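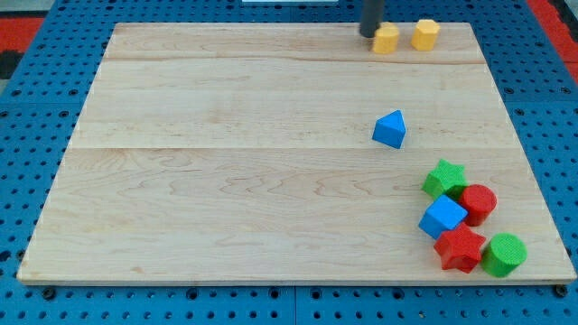
2 min read

On Thursday evenings the back room at the Weltau community center fills up well before the robotics club is supposed to begin, and by the time Satish Fernandes has his coat off there is usually a student already at the table asking whether the arm can be switched on. This term the answer is mostly yes. The club, which has 22 members between the ages of 13 and 17, is getting ready for the Hajdu Cup in December, and there is a good deal left to do!

The task this year sounds simple enough. Colored blocks – stars, cylinders, a cube and so on – are set out on a wooden board, and the arm has to pick them up and sort them by color without any help from its team. Each run lasts 90 seconds. Blocks standing well apart are the easy part, the students say, and the trouble starts when a star and a cube end up close together and the gripper has to find a way in between.

"They come in wanting to go fast, and I was just the same at their age," said Fernandes, who has taught the club for 4 years and still seems to enjoy every minute of it. "Then they spend a whole evening on one green star, and they go home happy."

The students write their own code and have named their program Pledis, after a long and cheerful vote. Families are welcome to stop by for the practice rounds, which start at 6:30.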